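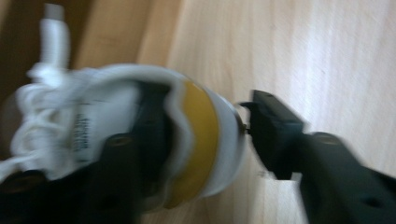
Recording examples: frequently asked questions

What counts as one example?
One example is a single try at a task from start to finish, done with the hand-held grippers. For the shoe task, that means both shoes and the rack. Stop the recording before you reset the table.

How many do you need?
The target for each task is 250. The Lulau set, which covers all the household tasks together, is planned at 3000. We had 586 checked examples at the end of April.

Do I have to use both hands?
You hold a gripper in each hand, but one can wait while the other works. Children's sneakers are light enough to move with one.

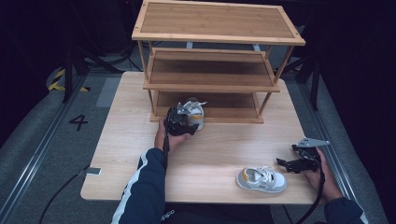

Cirilo Cervantes asked whether a shoe that tips over on the shelf spoils the example, and whether he should start again. Keep going. Set the shoe upright with the gripper and finish the task – the system needs to learn how to recover, too. Mark the example "corrected" in Zatitz so we can sort it later.

When should I throw an example away?
Discard it if you touched an object with your bare fingers, if a gripper lost tracking, or if someone else reached across the table. Slow examples are fine.

Should I place the shoes the same way every time?
No. Change the starting position and the angle between tries. In an early batch, 88 examples began from nearly the same layout, and the trained model did poorly when a shoe was turned around.

How fast should I move?
At a pace you could keep up for an hour. Fast swings blur the gripper camera, and blurred stretches are harder to use.

Where do the files go?
They upload to the Doltport server when you end the session. Wait for the green check mark before you log out.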